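发件人：Waraporn Inthanon
收件人：Vilalgate 化妆与造型邮件列表
主题：回复：外出用的刷子怎么装

大家好：

先引一下前面的来信，方便刚加入列表的人看。

> 我下个月要跟 Sala 剧团去外地，要带两套刷子。
> 以前一直用 Skandirine 的卷筒刷包，太厚，箱子里放不下。
> 想改用透明袋子，但是担心刷毛压变形，也担心粉掉得到处都是。
> 有没有人长期这么装的？袋子封口还是不封口？
> 另外，腮红刷和眼影刷要不要分开？

我用透明塑料袋装刷子有几年了，九月巡演的时候也是这么带的，下面按你问的顺序说。

袋子可以用，厚一点的比薄的好。薄袋子容易被刷柄尾端戳穿，我用 Cilura 的那种，大概能撑一个季度，之后封口就松了。卷筒刷包我也有，现在只放在家里用。一个卷筒放进箱子占的地方，够我放三袋刷子。

刷子放进去之前要完全干透。我一般晚上洗，平放在毛巾上，刷头伸出桌沿，第二天下午再收。没干就装袋，里面会起雾，刷毛会有味道，金属箍那里的胶也容易松。赶时间的话宁可敞着放，到了酒店再说。

刷头都朝一个方向，刷柄对齐。大刷头放在一侧，小的靠着它放，不要塞在大刷头下面。袋子要比最长的刷子再长一点，两头留空，刷毛就不会顶到袋底。

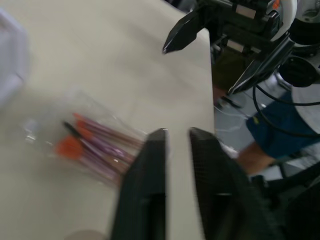
图：Waraporn Inthanon

粉紫色刷柄的这一捆就是装在透明袋里的，刷头朝同一头，橙色的大刷头在一侧，旁边有一支黑色刷尖的小刷子。隔着袋子能看见刷头的颜色，拿的时候不用全倒出来。刷柄颜色都一样的套装特别需要这样，光看柄分不出哪支是哪支。

封口的问题：路上封，到了就打开。托运的话先把空气挤掉一些，不要挤到袋子贴紧刷毛。我试过抽气的收纳袋，大的散粉刷拿出来是扁的，用蒸汽熏过也没有完全恢复，那支后来只拿来扫桌子了。

腮红刷和眼影刷，如果都是洗干净的，放一袋没有关系。用过的一定分开。我每次带两个空袋子，专门放当天用过的，晚上回去直接拿去洗，不会和干净的混在一起。蘸过膏状产品的再单独一袋，那个沾到别的刷毛上很难洗。

掉粉主要是粉盒的问题，和刷子关系不大。粉盒里垫一片化妆棉再盖上，能好很多。粉盒和刷子不要放同一个袋子。

箱子里的位置，我放在最上层，衣服上面，上头只压一条薄毛巾。有硬盒子的话可以放硬盒子里，我的那个长18厘米，只放得下短柄的眼影刷，长柄的放不进去，所以还是以袋子为主。

袋子上可以用油性笔写字，写在刷柄那一头，不会挡住刷头。用酒精棉能擦掉，换内容时重新写。写的时候先把袋子放平，不然笔尖会滑。

还有人私下问我清洗液带多少。我带一瓶500毫升的托运，随身只带小瓶喷雾。短途的话小瓶就够了，到当地买一块普通的肥皂也能洗，动物毛的刷子要多冲几遍。

如果有人用过带透气孔的袋子，麻烦说一下尺寸和在哪里买的，我找到的都太短。

Waraporn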